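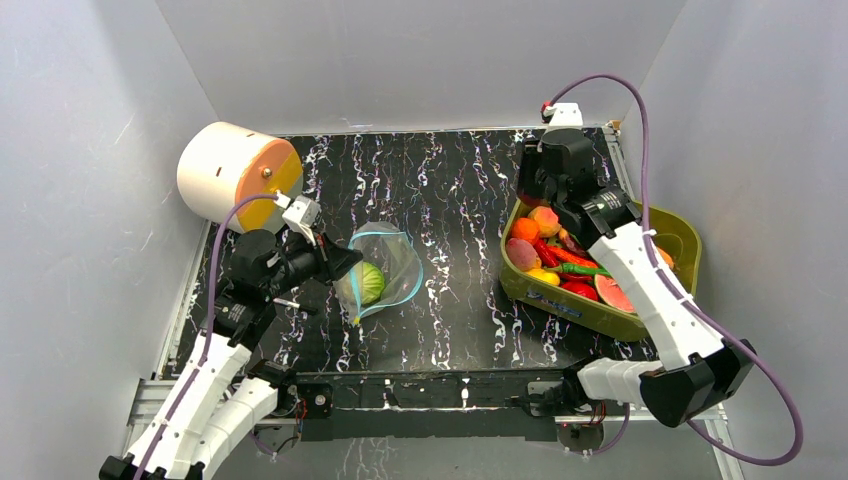

Catriona McIver read the letter twice at the kitchen table, then put it back in its envelope and went out to feed the hens, and she says she was halfway down the garden before it sank in that she had been given the Chisholm Medal for a lifetime in song.

February 3, 2022

CATRIONA McIVER TO RECEIVE THE CHISHOLM MEDAL

Singer honoured for her work on stage and for the Britness Singing Rooms

The Chisholm Trust is delighted to announce that this year's Chisholm Medal will go to the singer and actress Catriona McIver, in recognition of her services to music and to the people who make it at home, in halls and in hospital day rooms.

The medal is given to a performer whose work has reached well past the footlights. It carries no prize money and no title, but it does come with a concert, and the Trust is very happy to say that Catriona has agreed to sing at her own (she was offered the night off and wouldn't hear of it!). The concert will be held at the Vatow Theatre in October.

"I've been handed flowers, and once a ham, but never a medal," said Catriona. "I'm thrilled to bits. I keep thinking of all the people who stood next to me and sang the harder part. A good many of them will be on that stage with me if I have my way, and I usually do."

From the back row to the Vatow

Catriona began singing in public at 13, in the back row of a chapel choir, where she had been put because she was tall. Her first paid work was in a summer variety show, filling the gap between a juggler and the interval. She learned to tap dance for it in a borrowed pair of shoes and has said since that the shoes did most of the dancing.

She came to wide notice as Nell in the musical The Lamplighter's Daughter, which opened at the Vatow for a short run and kept being extended. Audiences loved her quick, dry way with a comic line, and then the second act would come round and she would stand quite still and sing "Leave the Window Open", with only a piano under her. People still ask her for it in shops. She has been known to oblige.

Other stage parts followed, along with a long spell on the radio as the landlady in the comedy serial Two Doors Down the Hill, and a run of albums for the Nakance label. The best loved of these is probably Small Hours, a record of lullabies and night songs made with a cellist, a harpist and no drums at all. Nakance will bring it out again this autumn, with 4 songs from the same sessions that have never been heard before.

A spokeswoman for Nakance said: "We found the tapes in a box marked with the name of a completely different singer. They are lovely. There is a waltz on there that made the whole office stop work, and at the end of it you can hear Catriona laugh and ask for a biscuit. We have left that in."

The Singing Rooms

The Chisholm Trust also wishes to honour Catriona for the Britness Singing Rooms, which she set up in a former dance school on Britness Street. The idea was a simple one. Anyone could come in, sit down and sing with other people, with no audition and no need to read music. There was a piano, a tea urn and a great pile of song sheets, and Catriona led the first session herself.

The Rooms now run 8 sessions a week, among them a daytime group for people living with dementia and those who look after them, an evening group for anyone who has been told they can't sing, and a very loud one for parents with babies. Singers from the Rooms also visit hospital wards and care homes, taking requests. Catriona still leads 2 of the sessions when she isn't working away, and turns up at others without warning to sit among the altos.

One member of the evening group, who joined after losing her husband, told the Trust that she had gone along meaning to listen from the door. "Somebody budged up and gave me half a song sheet, and that was me in," she said. "I didn't know who Catriona was for the first month. I thought she was the lady who did the piano stool."

Warmth and good humour

The Trust's chair said the choice had been a joyful one to make.

"Everyone here has a favourite Catriona McIver moment, and we spent a good part of the meeting singing them at each other, some of us very badly," the chair said. "She is a wonderful performer, and she has given a huge amount of her time to people who will never stand on a stage and don't want to. We are so pleased that she said yes."

The concert

Catriona will be joined at the Vatow Theatre by a full band, by members of the Lamplighter's Daughter company and by a choir drawn from every group at the Britness Singing Rooms. The first half will be made up of songs from her stage shows. The second will be quieter to begin with, with music from Small Hours, and will finish with a set that the audience can join in with. Words will be printed in the programme in large type.

The medal will be presented just before the interval. Catriona has asked for speeches to be kept short and has offered to play over any that are not.

A relaxed matinee will be held on the same day, with the house lights left up a little and people free to come and go as they please. Tickets for both performances will go on sale from the Vatow box office in the spring, and all profits will go to the Singing Rooms.

Asked what she would be singing on the night, Catriona said she was still arguing with the band about it. "They want the big ones and I want the odd ones," she said. "There's a song about a ferry I've been trying to get into a show for years. I think this might be its year. And yes, I'll do the window song. I wouldn't get out of the building otherwise."

Notes to editors

The Chisholm Medal is given by the Chisholm Trust to a performer working in music, theatre or broadcasting. Names are put forward by members of the public. The medal cannot be applied for.

Catriona McIver is available for a small number of interviews. Requests should be sent to the Chisholm Trust press office, which can also arrange visits to the Britness Singing Rooms. Visiting reporters should expect to be asked to sing.

Review tickets for the evening performance should be requested from the Vatow Theatre.

ENDS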